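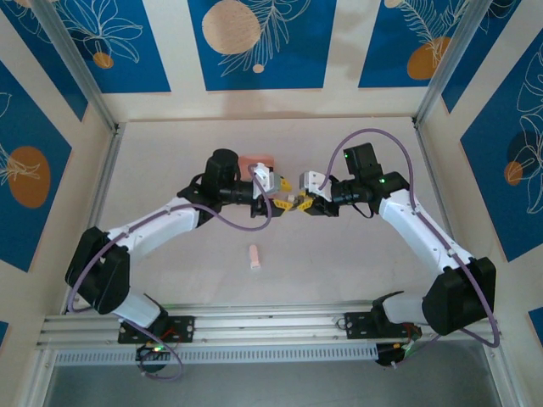
Figure 4. Both arms on the shared rail, grippers close together over the middle of the table.

Home | Guides | Two-Arm Cell | Collecting Demonstrations | Support

4. Recording handover demonstrations

By now you should have both arms calibrated and the Cenby software running, so we can get to the part most people came for. Our handover policy learns from demonstrations that a person records by hand, and in our study it was trained on 322 of them. You don't need that many to get started, but please do read this whole section before you record your first one. It will save you a long afternoon of deleting files, and I speak from experience.

1. Check that both mounting brackets are tight on the rail. If you have moved either one, even a little, go back and repeat the calibration in Section 3.

2. Look over the cables from the wrists to the bases. Leave them enough slack that each arm can reach the center of the table without pulling.

3. Open Cenby, choose Stoltamell as the task profile, and wait for both wrist views to come up.

4. Place the peg on your side of the table. Shift its starting spot a little before every recording, so the policy doesn't just memorize one location.

5. Press Record. Pick up the peg with one arm, bring it to the middle, and let the yellow fingertips of the other arm close on it before you open the first gripper. Hold still for a moment between those two motions, as the policy has a hard time learning a release that comes too fast.

6. Set the peg down, bring both arms home, and press Stop. A good recording lasts between 9 and 15 seconds.

CAUTION: Keep your hands out of the enclosure whenever the arms are powered. The two grippers come very close to each other during a handover, and they will not stop for a finger.

NOTE: Leave the wall panels alone once you have started a set. When Itziar Sotomayor swapped the panels partway through the Lozano set, the policy trained on it dropped noticeably more pegs, and we ended up recording the whole thing over again.

7. Play back each recording in Guser and mark it Keep or Discard. Fumbled grasps that you recovered from are welcome to stay, but a dropped peg should go.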